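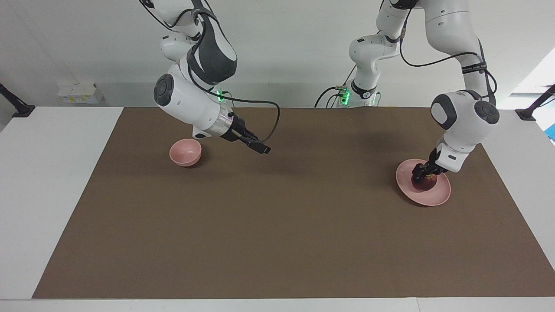 Endlich mal ein Vergleich, bei dem beide Greifer dieselbe Aufgabe bekommen, schreibt uns eine Leserin aus Manden. Genau so läuft es bei Stinolbridge: 500 Griffe je Fingerpaar, dazwischen keine Nachjustierung! Die schmalen schwarzen Finger von Laing schafften runde Gegenstände auf dem Teller mit nur 11 Fehlversuchen, die Finger von Vivetti kamen auf 39. Dafür wechselt man die in 14 Sekunden – stark! Im November sind die Steuerungen an der Reihe, und wir freuen uns jetzt schon drauf.

12. August 2022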